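Can I put old souvenir plates in the dishwasher or only wash by hand?

Asked in Kitchen and Household

Hello everybody. My aunt moved to a smaller apartment in March and gave me her collection of souvenir plates, the kind that people bring home from holidays and hang on the wall. I don't want to hang them. I want to eat from them, at least the ones which are not too ugly.

My problem is the print. On the back of some it says "Hanholm" and a number, on others there is nothing at all. I put one of the cheap ones in the dishwasher with the normal program and after four or five times the gold line on the rim became gray in places and the name of the town is almost gone. The flowers in the middle are the same as before. Why does one part go away and the other part stay? And is there some program that is safe, or must I wash all of them by hand for the rest of my life?

I also read somewhere that old decoration can have lead in it. Should I worry about this? I use tablets from the supermarket, and our water is quite hard.

Edin Petkov

Answer 1 (marked as helpful)

The gold goes first because it is usually a very thin layer that was put on last, above the glaze, and fired at a lower temperature. The town name was possibly also added later. Many factories made the same plate with the same flowers for a lot of places, and then a shop ordered its own name on it. So you can have two kinds of print on one plate. If you move your finger slowly from the white part to the picture and you feel a small step, the print is on top of the glaze. If you feel nothing, it may be under the glaze and then it is much stronger, but the finger is not a perfect test.

For prints on top I would wash by hand, with warm water and a soft sponge, no powder and no green side of the sponge. Don't leave them in the sink for the night. Dishwasher tablets are much more aggressive than hand soap, and the long hot program makes it worse. Plates with metal gold or silver also should never go in the microwave, they can make sparks.

After washing I let them stand in the rack with space between them, so that the foot of one plate does not rub on the face of the next.

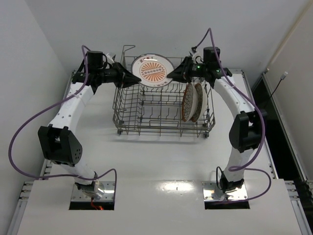 I also don't stack them directly in the cupboard. A paper napkin between two plates is enough – I use the cheap ones, 100 in a pack, and change them when they get dirty.

About lead: yes, it is possible with old decoration, and you can't see it. Gray or faded print is a reason to stop eating from that plate, especially sour things like tomato or salad with vinegar. The test sets for home use are not very exact – a negative result does not prove that it is safe. If you don't know the age or the maker, keep it for the wall, or put wrapped candy on it.

Answer 2

I always wash everything in the machine at the lowest temperature and my Kistilbridge plate is still nice. But it's only one plate and I don't use it so much. Maybe put it on the upper level.

Answer 3

I agree with the first answer, I want to add only something about the hard water. The white cloud that comes on the print is often lime and not damage. Wipe it with a little vinegar in water, rinse immediately and dry. If the cloud is still there, then the glaze or the color is attacked and you can't bring it back. Please don't do this on gold. I did it on a cup from my mother, and the gold line has a hole in it now.

And check the salt in your dishwasher! Mine was set for soft water for two years and I blamed the tablets.

Last updated: 5 April 2018

Related questions
How to remove price stickers from porcelain
Gray knife marks on white plates
Plate hangers for the wall, spring or glue?
Is vinegar bad for the rubber in the dishwasher?
Rattanakul bowls, can they go in the oven?

Contact | Copyright Cosadeo | Back to top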